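# In Defense of the Boring Robot

Every November the Leltwood robotics club holds its open evening, and every November somebody's uncle asks when the robot will do something. It has been doing something for the entire visit. It has been picking up a bottle of water and putting it down again. The uncle means something with fire.

I have been one of the club's two faculty advisers for long enough to remember the fighting years. We had wedges. We had a spinning bar named Tetteh that once took a bite out of the gym wall and was talked about with love until graduation. The students learned a lot about batteries and almost nothing about robots, which in those days were mostly remote-controlled doorstops with a grudge.

Then Rungnapa Boonchu took over as the other adviser and proposed that the club spend a year on bottles. Pick one up, set it in a tray, do it again. The target she wrote on the whiteboard was 2000 attempts, each one logged. I gave the idea until lunch.
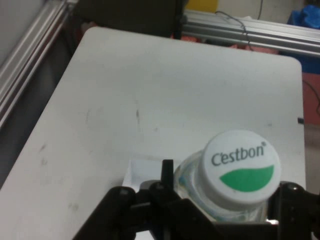
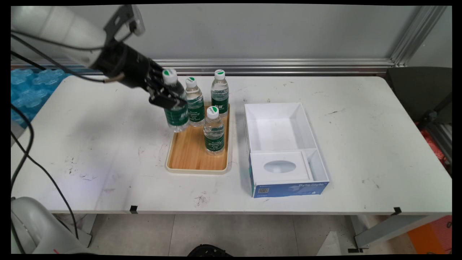 *Bottle work at the club table, in close-up first and then with the tray.*

The students hated it for a few weeks and then became insufferable. They argue about finger placement the way other teenagers argue about shoes. Darius Costache, a junior who joined to build flamethrowers, now keeps a spreadsheet called Greltusine (I have stopped asking) in which every failure gets a sentence. Attempt 300 reads, in full, "squeezed like it owed us money." Attempt 778 is a paragraph, and a fairly moving one.

My complaint is with the competitions. The Ondden Cup, where we came in a distant 56th, gives its points for speed and a separate pile for "showmanship," a word that should be kept away from anything with a motor. A team can win by doing a thing once, fast, with music playing. Ours can do a dull thing over and over and tell you exactly why it went wrong whenever it did. The judges gave us a certificate for neatness.

I would score it differently. Make every team do the same small job all afternoon, in front of their families, and rank them by how well they can explain the misses. Attendance would collapse. So would most of the robots, and the kids standing beside them would finally have something worth talking about.

The uncle, I should say, stayed until we locked up. Somewhere past the snack break he had started telling Darius where to put the thumb.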